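Chapter 14
Surfaces: Where One Thing Meets Another

Key ideas in this chapter
Why light bounces cleanly off some materials and scatters from others
How friction depends on the two surfaces that touch
How stone, clay and glass get their finish

Run your fingertip across the cover of this book, then across your sleeve, then across the nearest window. You have just done a materials test, and a pretty good one! Your skin picks up bumps far too small for your eyes to see, and your brain turns them into words like slick, fuzzy, gritty and smooth. This chapter is about what lies behind those words.

So far we have treated solids as if they were the same all the way through. In Chapter 13 we weighed them, stretched them and heated them. But most of what we notice about a solid happens in a very thin layer on the outside. A dull gray pebble from the creek turns dark and bright the moment you wet it, and all you have done is change its outermost skin. The stone inside is exactly what it was.

Maricruz Escobedo ran into this as a young potter in the hill town of Tapia. She fired 15 bowls from the same clay and finished each with a different glaze. Some came out as shiny as candy and some as flat as chalk. She cut two of them open and found the same clay body in both. The whole difference was in a coat thinner than a fingernail, and she spent the rest of that April mixing glazes (you will try a safe version of her work in Lab 14.2, using paint on tile).

Light is the best place to begin. When light hits a smooth surface, much of the reflected part leaves in one direction, and you see a sharp bright spot called a highlight. A rough surface sends light off every which way, and the highlight spreads out until it disappears. Curved shapes make this easy to study – a rounded object will often catch an overhead lamp in one small patch, and the patch moves when you move your head.

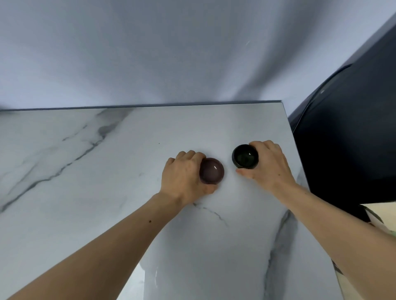
Figure 14.1 Overhead light makes a bright highlight near the top edge of the dark mauve vessel. The marble-patterned tabletop is glossy too.

Friction comes next, in Section 14.3, and it holds a few surprises. You might expect that polishing two blocks would always make them slide more easily. Often it does. Yet two very flat, very clean pieces of metal can grip each other so hard that you need a tool to pull them apart!

Before you read on, pick three objects from your kitchen and rank them from shiniest to dullest. Then rank them again by how easily they slide down a tilted tray. Write both lists in your notebook and keep them handy for the questions at the end of Section 14.3.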